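Kurnenel Manipulation Laboratory
Print this page | E-mail this page
Search the notebook Enter keyword Go

Notebook entry, 2025-06-01
Entered by: Raimo Kemppainen
Filed under: Grippers and End Effectors > Two-Arm Cell > Fingertip Trials

Purpose of the session: to compare the Nanby fingertips with the Sornach set now fitted, and to decide which wrist camera exposure should be kept for the June recordings. The controller firmware was left as it was in May. Log numbering continues from 1,593.

The Nanby tips were tried first. They close evenly on flat stock but spread under side load, and the operator reported a slight lag on release. Changing both arms over to the Sornach tips took 10 minutes, including a new zero position for each gripper. The narrower point gives a better approach to small parts and leaves more of the work surface open to the wrist camera. Grip force was held at the same setting for both sets.

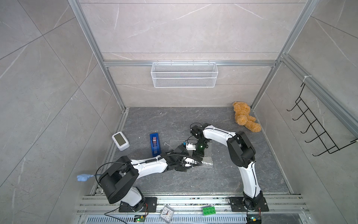
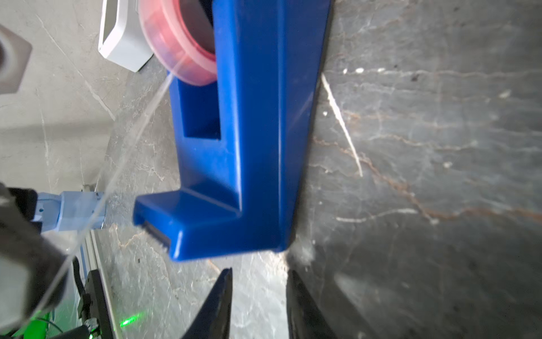 Two-arm cell, fixed view (first) and wrist view with the fingers apart near the tape dispenser (second).

Exposure. The fixed camera is acceptable at the present setting. The wrist camera is less so. The marble pattern of the floor is busy, and pale veins can be mistaken for the edge of a strip of clear tape. The shorter exposure is preferred for the time being. A plain mat should be tested before any change is made to the detection settings.

Cables. The coiled cable at the left wrist is to be checked for clearance at full roll. Paulauskas has quoted for a shorter lead, and a reply is due to them.

Open items:
- Repeat the side load test with the Sornach tips, 2 runs per arm.
- Record release lag from the controller log in place of the operator's estimate.
- Return the Nanby tips to their case with the original screws. One screw has a worn head and should be replaced.
- Colleagues using the cell before the next entry are asked to leave the gripper zero positions unchanged.

R.K.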